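Robot Cell Walkaround, Nirier Laundry and Room Prep, Jardale site
Filled in by: Letay Tsegaye, shift lead
Month: September

I do this one before the morning shift comes on and I write too much in the comment lines. Fiifi says the old forms just had ticks. Well, the old forms were for a folding table and a steam press!

1. Emergency stop reachable from the walkway
OK.
Comment: I pressed every one of them, arm stopped each time. Joaquim had parked a linen cart in front of the one by cell B, so I moved it and then went and found him. He was nice about it. We've agreed the carts stay behind the yellow line, and I'd like somebody to repaint the yellow line, which is mostly a memory at this point.

2. Floor around the pedestals clear and dry
NEEDS ATTENTION, cell B.
Comment: Lint again. It piles up behind the pedestal where the broom won't go. I know we used to sweep the whole floor at the end of the day when there were 23 of us in here and everybody took a corner. We have 11 on mornings now, and the corners haven't gotten any smaller. Could we put sweeping on the schedule with a name next to it?

3. Mounting bolts and arm base
OK.
Comment: Paint marks all lined up, no movement when I leaned on it.

4. Gripper fingers, pads and wrist cable
OK, with a note.
Comment: Pads on A are getting shiny. They still pass, but Shabani says thin cotton slides out on him a couple of times a shift, and then he's reaching in to grab it, and that's exactly what we don't want. Please order pads before somebody gets pinched over a pillowcase.

5. Nobody enters the cell without pausing the arm
NOT OK.
Comment: I watched two people do it in one morning (I've spoken to both and I'm not putting names on a form). Pausing means walking to the panel, and the count on the screen keeps running while you do it. People see that number drop and they hurry. If the count stopped during a pause I think this one would fix itself. I asked for that in the last round too.

6. Training cards current
PARTLY.
Comment: Everyone on mornings is signed off. Evenings still have people who learned it from whoever was standing next to them. Halldóra has offered to run the session again – she did ours and it was good, lots of hands on the panel and hardly any slides. She used to be our fastest folder, and now she spends her day looking after the arms and teaching the rest of us. She likes it, mostly. She does miss the talking, and so do I. You stood across a table from somebody all day, and now you stand by your own cell.

7. Noise and lighting
OK.
Comment: Quieter than the press ever was. The light over the sorting end flickers.

8. Lifting and posture
BETTER.
Comment: My shoulders don't hurt by lunch anymore and I want that written down somewhere, seeing as I complain about everything else. Wrists are another story for the people doing touch-ups at the screen all shift. Can we swap stations every couple of hours? Joaquim and Shabani already do it on their own and they both say it helps.

9. Room-prep cell, layout checked before start
OK.
Comment: Personal-type items are the hard part on this job. Towels are all alike, but a bedroom has clothes on the bed and things all over the desk, and the person on shift has to decide what the arm may touch and what stays put. Fiifi does a slow look around first, every time, and I'd like that made the rule for everyone. Breakables and anything tall go on his list before he starts. He also checks the chairs, where folks tend to forget they've set something down.

Open items carried over: yellow line, pads for A, count during pause, evening training, light at sorting end. Shelf 28 is fixed, thank you to whoever did that.

I'll do the next walkaround with Halldóra so she can see the lint for herself. If you want to add anything, write it on the back and put your initials, and please use a pen I can read. 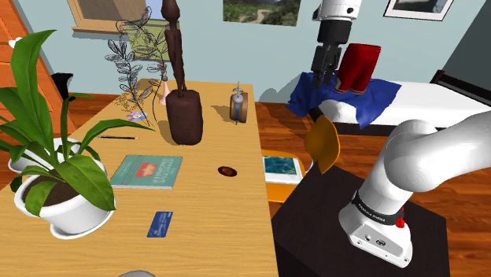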